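December 7, 2023

Chores bench, continued from the June notes. Writing this up the same day because last time I left it a week and couldn't read my own scribbles.

Question on the board is still the same one: which of the jobs around a home or a shop could we hand to the two-arm setup today and walk away from. My answer before today was "none, but a few are close." After today it is the same, with a slightly different list of which ones are close.

Setup. Both arms, the parallel grippers, new finger pads from Drukosine on one side and the old ones on the other. I wanted to swap both but only one set arrived. Wrist cameras on, control software is the Weltbridge build we froze in June. No changes to gains. Table height as before.

Ran 26 attempts total, mixed chores, all started by hand from a written list. Counting an attempt as good only if nobody touched anything between start and stop. 11 good. That is lower than I hoped, but the list was harder than in June, when half of it was moving blocks from one bin to another and I don't think that should count as a chore.

Folding: small towels only. First fold is fine now. Second fold goes wrong when the corner is doubled up and the gripper takes only the top layer. It then carries on as if it had both. We need some check on thickness after the close. Motor current might do it, but the difference between one layer and two is small and the noise is not.

Wiping: good on the flat part of the table. Leaves a strip along the edge each time, same strip, so that is a planning limit and not a grip problem. Should be a quick fix. Pressure is still set by position, and the cloth bunches if the table is even slightly high on one side. Dambrauskienė's write-up on compliant wiping has a simple way round this (tilt the wrist, let the cloth drag behind) and I'd like to try that before we buy a force sensor.

Putting away: cups yes, bowls mostly, anything with a lid no. The lid comes off and the arm goes on to the shelf with whichever part it has. Same failure as the towels, if you think about it. The machine does not know what it is holding after the grasp, only that it is holding something.

Sorting screws and washers for the shop: skipped. The pads are too soft and too wide. Staltside sell a narrow tip that might fit with an adapter plate. Not urgent.

Large smooth things with a rim were the last group. I expected these to be the worst because there is no handle and the surface gives the fingers little to work with. Things I noted while working through it:

- Gripping at the rim beats gripping at the face. On the face the fingers slide and leave marks.
- When the part is large and close, the wrist view is nearly all part. The planner loses the table and stops, which is the right thing to do but ends the attempt.
- Clear plastic still confuses depth. Glare does too. Both together give a hole in the depth map right where we want to plan. 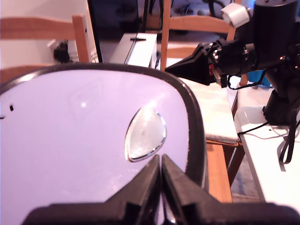
White part with the black rim at the gripper fingers, clear window just above the gap. Glint on the window, upper left.

For the depth holes I tried dropping exposure to 3,000 microseconds. Better on the white surface, no help on clear plastic. Left it there for now.

Time per chore is the other thing. Average for the good attempts was 125 seconds. A person does most of these in a few. I don't mind slow if it can be left alone, but slow and watched is worse than doing it myself, and today I watched every one.

So for the shop: wiping down a bench after hours is the one I would bet on first. For the home: cups to shelf, if the cups are all the same kind. Towels after that. Lids a long way off.

To do:
fix edge strip in the wipe path
log motor current on every close, plot one layer against two
order second set of pads
try the tilted wrist for wiping
ask for a price on the narrow tips
rerun the same list without changing anything else, then change the pads

Batteries for the handheld stop are low, replaced one - the spare box is empty now.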